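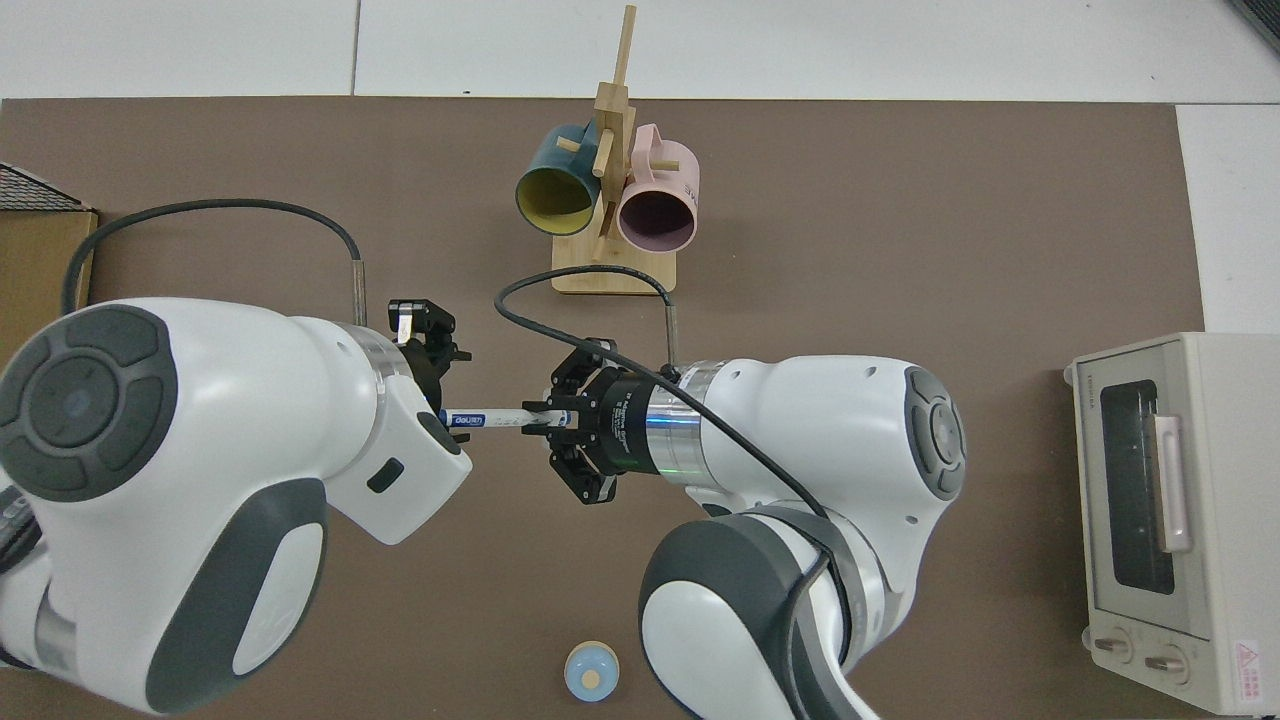
Marker pen, left gripper to right gripper, at station two of the Flendico open day.

I've been meaning to get over to Flendico for ages, and when they announced an open day for Wed 20 April I booked the morning off and went. I got there far too early, so I had a coffee in the lobby with a very friendly man who sells conveyor parts and wanted to tell me all of them.

The place is an old bakery supply warehouse and it still has the loading doors. Maxine Halliday met our group and took us straight past the slides (bless her) to the collection room, where they record people running robot arms through household chores. Each recording is one example. Pile up enough of them and you train a model on the lot, and then the arms have a go by themselves. They call the whole effort Korletey. I asked what it meant and got three different answers, so I gave up.

Station two was my favorite and I spent most of my visit hanging over the rope. Two white arms face a brown mat with a few kitchen things on it – a toaster oven with a pink handle, a wooden mug tree with a teal mug and a pink one – and the task that morning was a handover. Left hand has the marker, right hand has to take it. That's the whole job! My four-year-old niece would be insulted by it.

Then Comfort Mahama let us watch a few tries up close and I stopped being smug. She was driving, with one controller in each hand, and she talked while she worked. The tricky bit is the moment when both grippers have the pen. Close the right one a hair too far to the side and the pen twists. Open the left one too early and you're picking a marker up off the mat. She dropped two while I was standing there and saved both recordings, and of course I had to ask why you'd keep the bad ones. They get a tag, she said, and the tagged ones go in a separate pile that the training people can use or leave out. She also likes to record the pickup after a drop, so there's something in the set about getting out of trouble.

The count for the handover task was on a whiteboard by the door: 3,663 recordings so far, with 166 set aside for a second look. Seidu Yakubu does the second looking. He had a desk at the back with the playback software (Stililel, their own thing, a bit ugly, very quick) and he showed us how he scrubs through a recording and marks where the handover starts and ends. He says the start is easy and the end causes arguments. Is it over when the left fingers open, or when the left arm has moved clear? They changed the rule in December and he had to go back through a whole stack of old ones. He was still a little sore about it, I think.

I asked him how many examples are enough and he laughed at me. For a fixed pen in a fixed spot, they got something that sort of worked from 100. Move the pen, change its angle, put other stuff on the mat, and it fell apart, so now they shuffle things every few recordings. Comfort has a printed card with the next layout on it and sets the table up again by hand. I hadn't thought about how much of the day goes into that. I timed one reset on my phone and it took longer than the recording did.

After that we got to try it ourselves on a spare station with softer settings. I was terrible! The controllers are light and the arms follow you with a tiny delay, and I kept correcting for things that had already sorted themselves out. A student in our group did it first time and was unbearable for the rest of the tour. Our attempts weren't saved, which is probably for the best, though I did ask.

Lunch was sandwiches in the corridor. I got talking to Maxine again about what comes next, and she said mugs, on and off the tree, with a target of 1,000 recordings before they even look at training. She's expecting the pegs to be a pain because the handle has to come in at a decent angle. I'd have liked to see that one, but they only start it once the handover set is closed.

If you want to go yourself, the parking is around the back and the sign for it is tiny, so look for the green gate. Groups are small and the morning slot had fewer people than the afternoon one. Wear comfortable shoes, there's hardly anywhere to sit. I've already put my name down for the mug session.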